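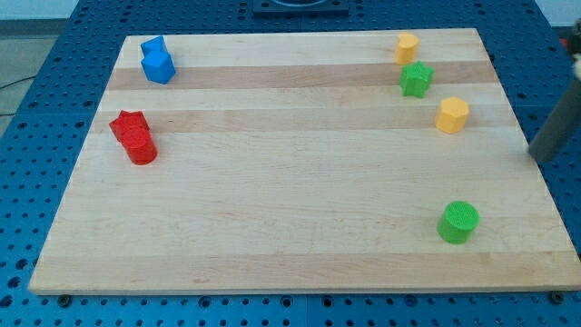 Himach 27 Hard Maple Board Blanks

Flat, square-edged blanks for cutting boards, jigs, small shelves and shop fixtures. The wood is kiln-dried hard maple, surfaced on both faces and sanded to 150 grit. Supplied unfinished unless an oiled face is chosen at checkout.

Thickness is 27 mm in all sizes. We settled on that figure after returns on the older, thinner blank, which moved too much in heated rooms during winter. The older blank is no longer made, and remaining stock was sold in August.

Sizes
Small: 300 x 200 x 27 mm
Medium: 400 x 300 x 27 mm
Long: 2000 x 300 x 27 mm (ships by freight only)

Species: hard maple
Moisture content at packing: 8 to 10 percent
Thickness tolerance: plus or minus 0.3 mm
Edge: square, arris lightly broken
Glue: water-resistant PVA, cured before surfacing
Grain direction: along the longest side

Color and figure

Maple is sold by us as a pale wood, and most blanks are pale. Darker streaks and bands are normal and are not graded out. Buyers who need an even color should order Select, which is sorted by eye at the Lidano mill and costs more. Matching between separate orders is not possible in either grade. If several boards have to sit side by side, put them on one order and write "same batch" in the notes field.

All maple yellows with light. Anything left standing on a bare blank near a window will leave a lighter patch after a few weeks. Turn the blank or keep it covered until it is finished.

Storage before use

Leave the wrap on until the blank has been in the room for two days. After that, stand it on edge with air on both faces, or lay it on stickers. A blank lying flat on a solid bench takes up moisture on the top face only and will cup. A slight cup normally goes out again if the blank is turned over and left overnight. Anything over 1 mm across 300 mm on arrival should be reported with a straightedge photo before the blank is cut.

Machining

Maple burns easily. Use a sharp blade and keep the feed moving, especially on curves. For router work take 3 mm per pass or less. Pre-drill for all screws. For a No. 8 wood screw, a 3 mm pilot works in this material; wax the thread. Where a blank is fixed down to a bench or frame, slot the holes across the grain so the wood can move. Round holes are fine along one line only.

Finishing

Sand to 220. Wipe with a damp cloth, let it dry, and sand again lightly to take off the raised grain. For food use, apply mineral oil or a hardwax oil sold for that purpose, both faces and all edges. Stain gives a blotchy result on maple and we don't recommend it. Water-based clear coat keeps the color closest to the raw wood.

Oiled blanks leave us with one coat of Karum hardwax oil. A second coat is needed for kitchen use. Allow 10 days for full cure.

Ordering

Small and medium blanks ship in cartons of one, two or four. Custom widths are cut at the Sangkhawat shop and cannot be returned. For drawings and trade pricing write to Kilian Lanz in sales. Questions on drying and movement go to Teodoro Malabanan.

Prices valid from Fri 15 March. Freight on the Long size is quoted separately.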